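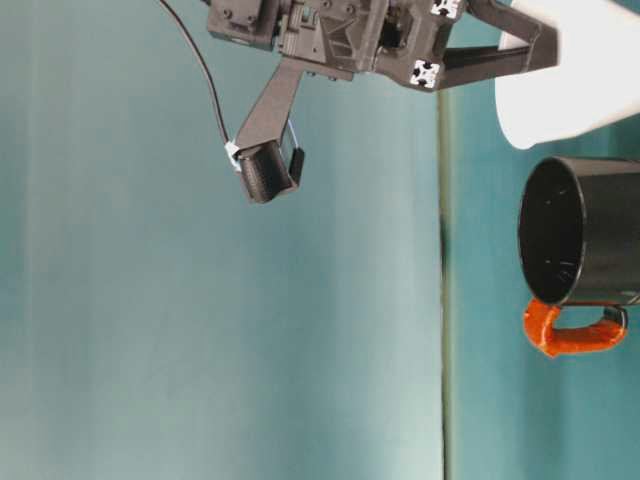 A dark mug with an orange handle cover.

Nomvula Cele on selling secondhand dishes
December 11, 2025

Nomvula Cele opened Birlow, a secondhand tableware store in Clolovport, with $500 in savings and a van full of plates from her aunt's restaurant, which had just closed. The store is on Trornance Street, between a shoe repair place and a bank branch. It sells cups, mugs, plates, bowls and serving dishes, mostly one at a time.

Cele worked in hotel kitchens for eleven years before that, first washing dishes and later ordering them. She said the ordering job taught her most of what she uses now.

"Hotels go through cups like you wouldn't believe," she said. "You order by the case, and a third of the case is gone by spring. Chipped, walked off, thrown out with a tray. And then the pattern gets dropped and you can't match it, so they throw out the rest too. Good cups. I used to take them home until my husband asked me to stop."

The first year was slow. She had priced everything as sets, because that was how she thought people bought dishes. Sets of four and six sat on the shelf for months. A woman came in wanting one soup bowl to replace one she had dropped, and Cele told her she would have to take all six. The woman left.

"I thought about that bowl all night," Cele said. "The next morning I broke up every set in the store and put a price on each piece."

Sales picked up within a few weeks. Most people who come in now are replacing something. They bring a plate wrapped in a dish towel, or a picture on their phone of the bottom of a saucer, and she tries to find the match. When she can't, she writes the pattern down in a notebook with a phone number next to it. The notebook has 788 open requests. The oldest is from her second month in business, for a gravy boat with a blue rim.

She said she still looks for the gravy boat.

Most of her stock comes from house clearances. She will not buy sight unseen anymore. Once she paid for twenty boxes from a dealer in the next county and found that the top layer of each was fine and the rest was broken pieces and newspaper. She lost the money and spent a weekend taking the boxes to the dump.

At a clearance she starts in the kitchen and works from the low cabinets up. Low cabinets are where people keep the heavy things they rarely use, she said, and those tend to be in the best shape. She picks up each piece and runs a thumb around the rim. Then she turns it over and looks at the foot, the unglazed ring on the bottom, for dirt in the cracks.

"The rim tells you if somebody will drink from it," she said. "The foot tells you how it was treated. If the foot is gray and rough, it got dragged across a counter for thirty years."

Handles are the next thing. She hooks a finger through and pulls gently. A glued handle can look perfect and let go the first time it holds hot coffee. She does not sell repaired cups for drinking. Those go on a low shelf by the door with a card that says pencils and plants only, and they cost a dollar.

She has views on handles in general. A handle should fit at least two fingers, she said, and the top of it should sit a little below the rim so it doesn't catch on the rack in the dishwasher. Mugs with tiny handles come back to the store more than any other kind. People buy them for the color and give them away after a year.

Tapered cups are a different problem. They stack well, which is why cafes like them, but they stack too well. Cele has had pairs come in stuck so tightly that the last owner had given up. She fills the inside cup with cold water, stands the outside one in warm water, and waits. She does not twist.

"Twisting is how you end up with one cup," she said.

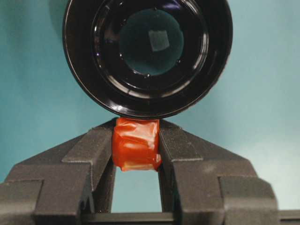

A customer looking through the saucers at the front of the store said the prices were fair but had gone up, and that a plain white dinner plate used to be two dollars here and is now four. Cele didn't argue with that. Rent on the store went up in May to $900 a month, she said, and the plate has to pay its part.

She has tried selling online and didn't care for it. Packing took longer than finding the dishes. A teapot needs two boxes, one inside the other, and paper in the spout, and even then she would lie awake. She stopped after a season. She will still mail a single piece to someone on the notebook list if they ask, and she charges what the post office charges.

The part of the business that has grown is rental. A couple asked to borrow mismatched plates for a wedding, and she said yes before she had worked out what to charge. Now she keeps a separate stock in the back room for parties, packed in plastic crates with dividers. The largest order so far was for 500 dessert plates, for an anniversary dinner at the Sibiya, a hall near the harbor. She had to borrow a second van.

"They came back with cake on them," she said. "All of them. I had put in the agreement to scrape and rinse. I now put it in the agreement in bigger letters."

She washes rental plates herself, by hand, if they have gold on the edge. Everything else goes through a used restaurant dishwasher that takes three minutes a load. She never puts gold trim in the machine, and she never puts it in a microwave either. She gets asked about the microwave every week.

Asked what people should do with a box of dishes they have inherited and don't want, Cele said to use them for a month before deciding. Some families bring her the good china that came out twice a year, and she has to tell them it isn't worth much. There is a lot of it around, and younger buyers want plates they can put in the dishwasher. She said she tries to say this kindly, and that it goes badly about half the time.

"They hear me say their grandmother's plates are worthless," she said. "What I'm telling them is to go eat off them. Have eggs on them. If one breaks, come see me and I'll probably have another."

At home, she drinks her coffee from a thick diner mug with no pattern. It came from the first hotel she worked in. Her husband has his own, and the rest of the cabinet changes depending on what she brings home and what he talks her into taking back to the store.

Birlow is open in the afternoons. Cele asks that anyone looking for a match bring the piece itself if they can, since colors in phone pictures are often off. She would also like to hear from anyone with a gravy boat with a blue rim.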